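Washroom Fixture Care, Progress Report No. 2
To: Property Services Manager, Singhal
Prepared by: Santosh Bhardwaj, Votwood
Date: Wednesday, October 30, 2024
Site: Skarport building

1. Status

The cleaning work package is on schedule. The revised basin procedure is in use at all 15 washbasins covered by the agreement. Written instructions were issued to both shifts and the old sheets were withdrawn. Two items remain open: the choice of cloth and the treatment of limescale at the drain fittings.

2. Basin procedure

The previous method treated the vanity top and the bowl as one surface. Inspection records showed that the bowl floor near the drain accounted for most of the repeat calls. Small spots remained there after the rim and faucet had been passed as clean. The revised order is faucet, back ledge, rim, bowl walls, bowl floor. The cloth is folded again before the bowl floor is wiped, and the drain fitting is left until last.

Bowl floor, blue cloth, ceramic basin with chrome faucet:

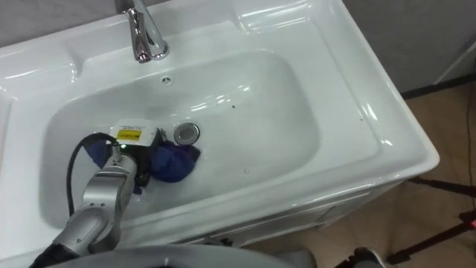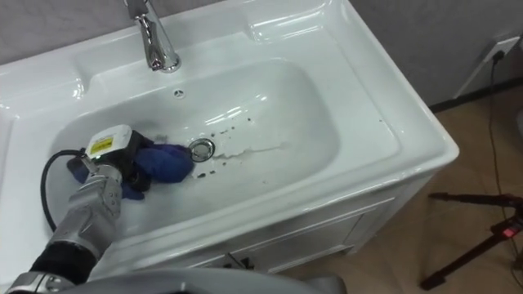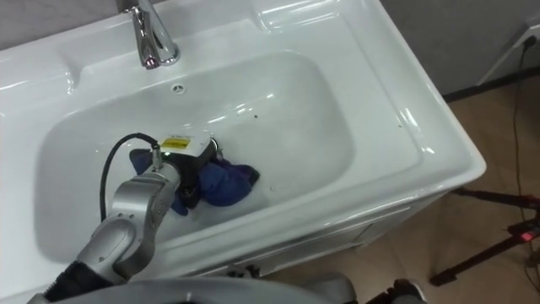 The inspection sheet now has separate lines for the bowl floor, the overflow opening and the drain fitting. A single remaining spot on any of these lines is recorded as a fail and the basin is wiped again before sign-off. Glare on white ceramic can hide small marks, so inspectors check each bowl from two sides.

3. Cloths

Blue cloths are reserved for basins and vanity tops. They are not to be used on toilets, floors or mirrors. The Gedico order for 1,000 cloths was placed in two lots. The first lot has been received and entered in stock. The second is due in November.

Laundry is at present the weak point. Cloths washed with fabric softener leave a film on glazed surfaces, and nine were set aside for this reason. The laundry contractor has been told in writing to leave softener out. A wash test on the first lot is under way, and the results will decide whether the same cloth is kept for next year.

4. Costs

Spending on cloths and descaler is within the approved amount. Labor is slightly over for the period owing to the extra shift briefing. No additional funds are requested.

5. Open items

Limescale: the current descaler is approved for ceramic but not for chrome. A product suitable for both is being sought. Until one is approved, drain fittings are cleaned with neutral detergent only.

Signage: cloth color charts are still missing from the supply closets on the upper floor. Printing is with Singhal.

Next inspection round: November, all basins, same sheet.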